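Demonstration collection, week three

25 April 2021

Where the count stands: 419 usable demonstrations out of a planned 2000. The task is "clear the surface." A person holds a gripper in each hand, picks up loose items one at a time and drops them in a bin. The policy will later be asked to do the same with two arms. Nothing below is about training. Training is on hold until the data is less lopsided than it is now.

I spent the evening going through the log from the first two sites, which we call Ondstead and Menzies after the streets they are on. Ondstead was a kitchen and gave us clean, dull data. All of the items were rigid, all of them sat on one flat counter, and the bin never moved. A replay of the finger widths from those sessions is nearly a square wave: open, close, open, close. A model trained on that alone would learn one width and one height, and it would look very good on the Ondstead counter.

So the plan for the current batch is soft surfaces and mixed trash. Danish Khattak wrote the item list and I cut it down. The rules as they stand:

Each episode starts with the grippers open and no contact for 2 seconds. We trim from the first finger motion, and the still part gives us a fixed reference for the gripper pose. About a tenth of the early episodes broke this rule and had to be thrown out, mostly mine.

Items are re-scattered after every episode. For the first 50 we were putting things back more or less where they had been, out of laziness, and it showed up as a tight cluster when I plotted the first grasp positions. Those episodes are kept but tagged.

One item per grasp. If two come up together, finish the motion and mark the episode. Do not shake one loose.

A failed grasp stays in, provided the operator recovers without putting a gripper down. I want the retries. Danish does not, or wants them in a separate split. For now they carry a flag and we can argue later.

Either hand may take any item. This one has caused the most trouble. Right-handed people use the left gripper as a spectator. In the Menzies data the left side makes less than a quarter of the grasps, and many of those are on the same easy box. Nusrat Marwat suggested calling out a hand at the start of each episode, which fixes the ratio but makes the operator pause before the first reach. The pause is visible in the velocity trace. I would sooner live with a pause than with an idle arm, so we call the hand.

Notes on item behavior, from the log:

Sponges are too easy. They compress, they forgive a bad angle, and they come up nearly every time. Keep one in the set and no more.

Foil is the opposite. It deforms on the first touch and then it is a different object, so the same wrapper gives a new shape in each episode. Good for variety, bad for anyone who wants to compare episodes. Replace it when it gets too flat to grab.

Paper cups, once crushed, can be taken by the rim or by a fold. Operators pick the fold without thinking. I would like more rim grasps.

Small bottles roll on a cushion when the other hand presses nearby. This does not happen on a counter at all, and it is the best argument I have for padded furniture. Contact by one hand moves the target of the other, and the only way to get that into the data is to have a surface that gives.

Flat packets are slow. The pads need an edge to get under, and on fabric the finger tends to push the cloth ahead of it. Watch for this in the width signal: the gripper reads closed on something, and the something is upholstery. I have a filter for it called Guvon (named for no good reason) that compares closed width with the item's known range. It misses thin items, which is to say it misses the packets it was written for.

Printed fabric is a separate matter. My first thought was to ask for plain covers. I dropped the idea. A segmenter that falls over on a flower pattern will fall over in most homes, and we may as well find out now.

Storage is fine. Firkunum, the old desktop under my desk, is taking the uploads and has room until November at the current rate. The sync script still fails silently if the disk name changes, so check the file sizes before wiping a card.

Still to do: relabel the early bin drops, re-measure the pad spacing on both grippers, and write down the start pose properly instead of explaining it to each new operator.

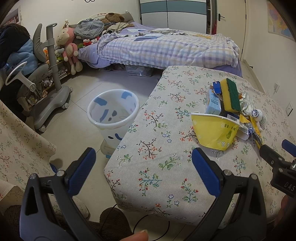
Both grippers at the floral bench, items grouped at the top right, wastebasket behind.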